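### 3.2 Who came back, and when

Before we get to the models, it helps to spend a little time on the supporters themselves, and on how we came to know what we know about them. The Preltuda league is a semi-professional soccer competition, and its clubs have always kept their own gate records in their own way. Some write down only the total for the day, others split out children and seniors, and one club (Nomireck, bless them) keeps a separate column for people who arrive after halftime and pay half price. We were very glad of that column in the end, though it took us a good while to understand what it was.

The gate records cover 400 league matches over four seasons. Alongside them we sent a questionnaire to everyone who had bought at least one ticket through Zellent, the online system that most of the clubs now share. We received 1,788 replies. After setting aside the ones that skipped the questions on travel and kickoff time, which we could not do without, 971 were left for the analysis in this section. That is a bigger loss than we would have liked, and we come back to it in Section 5, but the people who skipped those questions were spread fairly evenly across the clubs.

**Figure 2**

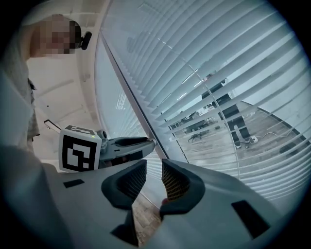 The question we cared about most was a simple one: when a club moves its home matches from Saturday afternoon to Friday night, do the same people keep coming? Club officials we talked to tended to answer with great confidence, and they did not agree with each other. Those in favor pointed to the fuller bar and the younger crowd under the lights. Those against remembered particular families who used to stand in a particular corner and no longer did. Both kinds of memory can be right at the same time, of course, and a gate total on its own will not tell them apart – a crowd can stay the same size while half of the faces in it change.

For that reason we asked people about their own habits over the past season and the one before it, and we treated a person as a returning supporter if they reported going to matches in both. We left out cup games, which draw visitors who may never come again, and we also left out the December fixtures at McGrath Park, where a waterlogged field meant that home matches were played on borrowed grounds. A supporter who stays away from a home match held two towns over is telling us something about the drive and very little about the kickoff time.

Travel turned out to need more care than we had planned for. Our first version of the questionnaire asked only for distance, and several people wrote in the margin that distance was no trouble at all but the last bus home was. We changed the wording to ask how they got home after the match, and we use that answer, together with the age of the youngest person in the group, in the models that follow.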